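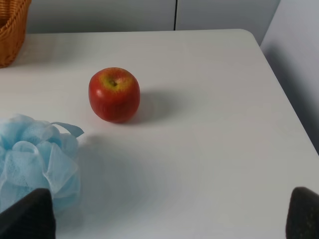
Stellik Countertop Fruit Press, 4 liter
Item 449 | Brand: Stellik | In stock

Price: $189.00
Quantity: 1
Add to Cart | Add to Wish List | Compare

Overview | Specifications | What's in the Box | Reviews (2)

The Stellik is a hand-cranked basket press for apples, pears, grapes and berries. It holds 4 liters of crushed fruit and fits on a kitchen counter or a workbench. No power needed. Turn the handle, the plate comes down on the fruit, and juice runs out of the spout at the front of the tray.

Apples and pears have to be crushed or grated before they go in. Whole or sliced apples will not press, and forcing them can bend the screw. The Coven hand mill (sold separately) bolts to any table and makes pulp of the right size. A food processor also works for small amounts – stop before the pulp turns to sauce. Grapes and soft berries can go straight into the bag.

Line the basket with the press bag before filling. Fill to just below the top slat, fold the bag over, set the two half-moon blocks on top and lower the plate. Give the handle a turn or two, wait for the juice to slow down, then turn again. A full basket takes almost half an hour to finish.

Specifications
Basket capacity: 4 liters
Basket: beech slats, steel bands
Frame and screw: painted steel, Acme thread
Tray: stainless steel
Mounting: four bolt holes in the feet
Handle: removable

What's in the Box
Press frame with screw and handle
Basket
Tray
Two pressing blocks
One nylon press bag
Mounting bolts

Goes With
Coven Hand Mill
Naidoo Press Bags, fine mesh, pack of two
Zesau Swing-Top Bottle, 500 ml
Zesau Funnel with Strainer, 100 mm

Care
Rinse the basket and tray with warm water after each use. No dishwasher. Let the wood dry fully before storing. Wipe the screw with food-grade grease at the start of the season. Keep grease off the pressing blocks.

Shipping
Ships in one carton. Orders placed by noon go out the same day, except Saturday. Returns accepted on unused presses in the original carton. Bags cannot be returned once opened.

Reviews

Lorcan Kinsella – 5 stars
Used it through November on apples from two backyard trees. Bolt it down. Mine walked across the bench until I did. Bag seam is holding up fine.

Lwazi Mthembu – 4 stars
Good press, solid screw. Spout sits low, so I had to raise the whole thing on a board to get a pitcher under it. Would like a second bag included.

Write a Review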